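Bonska Forum > Software > Perception and calibration
Thread: Right hand pose jumps when the gripper tilts up, left hand fine

wobblygimbal
Posted December 11, 2025

Hello all, long-time reader and very occasional poster, so please bear with me if I ramble. We record two-handed demonstrations with handheld grippers and feed them through Vavitier to get hand poses, then replay the poses in the planner before anything goes near a real arm. The left hand has been lovely. The right hand is lovely too, right up until I tip it back to come over the rim of the bin, and then the pose hops sideways and comes back again.

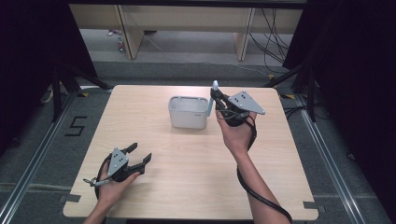
Station 5, right gripper raised and tilted towards the white bin, left one kept low.

The recording I've been staring at has 3096 samples in it, and the first hop is at sample 1020. After that there's one nearly every time the wrist goes back. I've restarted the tracker, redone the origin and wiped the dots with a soft cloth, which made me feel better and did nothing else. Has anybody met this? I'm on the Vilus filter with the settings it came with, apart from smoothing, which I turned up a bit in November and then forgot all about.

tea_and_quaternions

Oh, I've met this one, and I lost a good week to it, so you have my sympathy! With three dots in a small cluster near the middle of the plate you have very little to go on once the plate is turned away from the cameras. The dots bunch together in the view, and the solver can find two orientations that both explain what it sees. It picks one, then the other, and you get your hop.

Have a look at the rotation on its own, before the filter touches it. If the hop is a clean flip between two answers, and the same two each time, that's your culprit. If it's more of a smear, I'd look elsewhere.

mudlark77

I'm going to disagree a little, in a friendly way. A flip is possible, but he says sideways, and a flip on its own ought to show up mostly in the angle. I'd look at the smoothing first. Vilus holds on to the old velocity when samples go missing, so if the tracker loses the plate for a moment the filter carries on sailing in whatever direction the hand was going, and then has to come back. Turn the smoothing up and it sails further. That would look just like a sideways hop.

Also, is that cable along your forearm tugging at all? I had a plate creep on its mount from that sort of thing once, very slowly, and blamed the maths for days.

tea_and_quaternions

Fair point about the velocity, though I'd say a flip gives you sideways movement as well if the tool point is set out at the jaw tips. The tips are a good way from the plate, so a wrong angle at the plate swings them across. wobblygimbal, which point are you plotting?

wobblygimbal

The tips! I hadn't thought of that at all, thank you. The plate is firm, mudlark77, I gave it a proper wiggle this morning and it stayed put, and the cable has slack in it.

I've now plotted the raw rotation at the plate. It flips between the same 2 answers, very tidily, for most of the hops. But there are a few where samples are missing and the rotation is quite well behaved either side, and those do look like the filter wandering off on its own. So I seem to have both of your problems, which is generous of me.

mudlark77

Ha, well, I'll take my few. Put the smoothing back where it was and tell Vilus to mark gaps as gaps. I would much sooner have a hole in a demonstration than a made-up bit of path, especially if somebody is going to train on it later.

lentil_soup

Sorry to wander in. We use Mofokeng for the replay side and it has a setting for this, under pose source, called keep nearest orientation. It compares each new answer with the last good one and throws away the far one. It's off by default, I suppose because it can lock on to the wrong answer if the very first sample is bad. We start every take with the plates facing up and held still for a moment, and I haven't had trouble with it.

tea_and_quaternions

That works, but I'd be wary of leaning on it for long takes. If the plate disappears in the middle of a quick turn, the nearest answer when it comes back may well be the wrong one, and then you're stuck with it. Spreading the dots out further and lifting one of them off the plate on a little post is the better cure, in my view. More bother, I know.

lentil_soup

We do long takes and it's been all right, but our people move slowly. I wouldn't glue posts on anything until I'd tried the tick box.

wobblygimbal

Tick box first, then, with the smoothing back down and gaps marked. I've rerun the same recording through it and the hop at 1020 has gone. There's still one near the end that I don't like the look of, just as the hand turns over, so tea_and_quaternions may get the posts after all. I'll record some fresh takes with the still start and put the plots up in this thread - might be a few days, as the station is booked.

mudlark77

Post the raw ones as well as the filtered, please. And leave the tool point at the plate for the plots, or we'll be going round this again.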